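The Lunent community kitchen will open again in November, after the town agreed to pay for the new roof. Around 200 families used it last year.

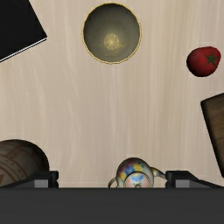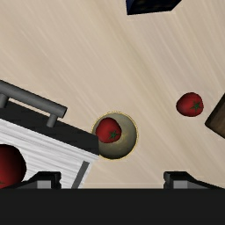
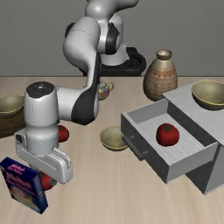 Seema Dixit, who leads the kitchen, said the first cooking classes are already full. Each class has 15 places and costs nothing. The first lesson is a simple soup, and a tomato like the one on the table in the third picture is all that beginners must bring. Names for the second group are taken at the Marerau library.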